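Household Water Use at the Kitchen Sink: A Survey of Rented Apartments
Project report, Department of Environmental Studies
Prepared by Raquel Azevedo and Joaquim Vieira
Supervisor: Ermelinda Figueiredo

3. Background and method

Kitchen use makes up a large share of the water drawn in small apartments, yet tenants seldom see it listed apart from the rest of the bill. The present project set out to learn how dishes are washed in rented homes in the Moreira district, and whether the type of sink has any bearing on the amount of water used.

A printed form was delivered to 164 households in July. The form asked for the number of people in the home, the type of sink, the usual way of washing dishes, and whether the tap was left open while rinsing. Households that agreed to take part were also given a simple tap meter and a record sheet, to be filled in after the evening meal. Meter readings were taken over 30 days. Homes with a dishwasher were left out of the main comparison and are treated in Appendix B.

Sinks were sorted into two groups, single basin and double basin. Where a second basin was present but used only for storage or drying, the home was still placed in the double basin group, and the use was noted in the remarks column.

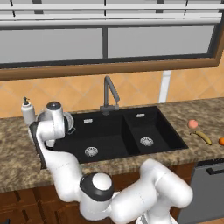 Figure 2. Double-basin sink set below a window, with tiled backsplash.

4. Results

Habit mattered more than equipment. Tenants who filled a basin for washing used less water than those who washed under an open tap, and this held in both groups. Double basins were linked to lower use only where the second basin was filled for rinsing. Many tenants reported that they had never used it in this way.

The highest total recorded for one home over the full period was 967 gallons. Güven Saraç, who checked the record sheets, found no error in the entries, and the reading was kept.

5. Limits of the study

Record sheets were filled in by the tenants themselves, and some evenings were missed - most often on weekends. Water pressure was not measured. The survey covered one district only, and the results should not be applied to older buildings with shared supply lines.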